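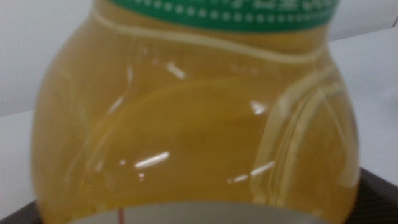 Von Danai Balaskas | 2026-04-06 | Anleitung Plornideo

Teil 2: Tiefpass anlegen

Ich mache das immer im Assistenten, das geht fix und man sieht gleich die Kurve!

1. Neues Projekt öffnen und als Typ »Tiefpass« wählen.
2. Abtastrate eintragen, bei mir 1.729 Hz (krumm, ich weiß, kommt so vom Messgerät).
3. Ordnung auf 4 stellen. Mehr habe ich im Juni mal probiert, hat mir nichts gebracht.
4. Grenzfrequenz auf 40 Hz setzen und »Berechnen« drücken.

Hinweis: Die Kurve aktualisiert sich erst nach dem Klick.

Achtung: »Zurücksetzen« löscht auch die gespeicherten Koeffizienten, also vorher exportieren!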